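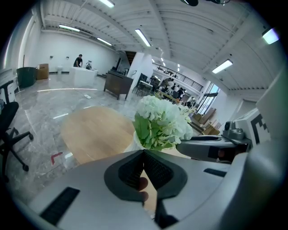
Flowers back on the tables at Plotholm

29/04/2022

If you've popped into Plotholm this week you'll have noticed we've gone a bit floral. After a long stretch of bare tabletops and one very tired spider plant, the flowers are back, and I for one am delighted.

We've started with white hydrangeas in a white vase, set on the round wooden table. I did wonder whether white on white would look a bit like a dentist's waiting room, but the petals have a touch of green in them and the leaves are big and broad, and with that honey-coloured wood underneath it all looks fresh and cheerful. It does wonders for a grey floor, too!

The idea came out of the tenants' survey last October. We asked everyone what would make the shared room nicer to sit in, and 60 of you wrote back. I was expecting a pile of requests for a better coffee machine (there were a few, I've passed them on) but what came up again and again was something growing, or at least something that used to be growing. One person wrote just the word "flowers" and underlined it 2 times. Point taken.

So we put the money from the spring book sale towards it. The sale brought in £691, which is far more than I'd dared hope for, and it will keep us in fresh bunches well into the autumn if we're sensible. The flowers come from Flondetti, the little shop on the corner by the bus stop, who have been lovely about the whole thing and let us have the vase on loan as well. They'll be choosing whatever is good that week, so don't expect hydrangeas every time - I'm told peonies are on the way, and after that possibly sweet peas, and I'm already looking forward to the smell.

A few practical bits. Hydrangeas are terribly thirsty, so if you're passing with a jug and the water looks low, please do top it up. Cold tap water is fine. If a head starts to flop, don't throw it out straight away: trim the stem and stand the whole thing in a sink of cool water for an hour or so, and it will often perk up again. I rescued one at home that way last summer when I'd quite given up on it. Please keep the vase out of full sun, and don't push it right to the edge of the table when you need space for a laptop. Keep the leaves away from pets if you bring one in, as hydrangeas can upset their stomachs.

Quite a few people have asked about the table too. It's a Trình, bought second-hand when the upstairs office closed, and it will be staying where it is. I gave it a coat of oil over the winter and it's come up beautifully, but it does mark, so coasters please! There's a stack of 10 in the drawer by the sink.

The people at Clikex on the second floor have said they'd like a bunch for their own reception, and Flondetti is happy to add other tenants to the same delivery. If you fancy joining in, leave a note in my pigeonhole with your room number and whether you've got a vase of your own. Old bunches go in the compost bin out the back, with any ribbon or wire taken off first.

The next book sale will be in October, and I'm taking donations from now on. Paperbacks especially, and cookery books, which went in the first ten minutes last time. No encyclopaedias, please - we still have the last lot.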